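Why does the vinyl version of an album sound so much softer than the download?

Asked in Records & Listening

Hi all, I hope this is the right section. I've been slowly getting back into records after a very long break, and last month I treated myself to the Rutura album on vinyl, the one with the long slow piano piece that closes side two. I already had the download and loved it, especially the low end, which on my headphones feels like somebody moving furniture in the next room (in a good way!). On the record the bass is still there, but it's rounder and quieter, and the vocals seem to sit further forward. I also have to turn the amp up quite a bit compared with my other records. Is my copy a bad one, or is my turntable set up wrong? It's a secondhand Cordeiro with the cartridge it came with. I paid more than I'd like to admit for this pressing, so I'm a little nervous about the answer.

Answer 1 (accepted, 31 votes)

Please don't worry, your copy is very likely fine. What you're hearing is mostly the cut. Deep bass takes up a lot of room in a groove, and the longer a side runs, the less room there is to go around. The side with that piano piece is long, so the engineer would have had to bring the overall level down, and probably pull the lowest bass toward the center as well so the needle could follow it. Electronic albums with singing on top get this treatment all the time, and the voice tends to come forward once the sub bass steps back a little.

Then there's the download, which may well be mastered louder to begin with. Try matching the volume by ear before you compare the two, and give it a few songs. I did this with an old Endex twelve-inch and ended up preferring the record, though it took me most of a rainy April weekend to decide. If you have another long-sided album, play that too and see if you reach for the volume knob in the same place. And while you're at it, check the tracking force with a cheap stylus gauge. Secondhand decks get bumped around in the car and the counterweight moves, and a light setting can make the bass go vague.

Answer 2 (2 votes)

mine sounds the same, I just turn it up. nice record

Answer 3 (18 votes)

Agree with the first answer, and I'd add that the cartridge matters more than people expect. The one that shipped with my Cordeiro was pleasant but sleepy, and a new stylus woke the whole thing up. Try your records at a friend's house before spending any money, if you have a friend who'll put up with it. The Trumstead reissue of the same album is spread over two discs, by the way, and has noticeably more weight down low.

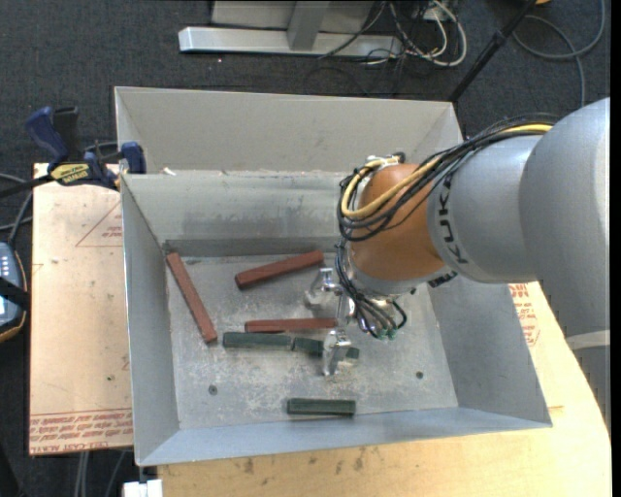 Posted by the Records & Listening desk, Aug 16, 2024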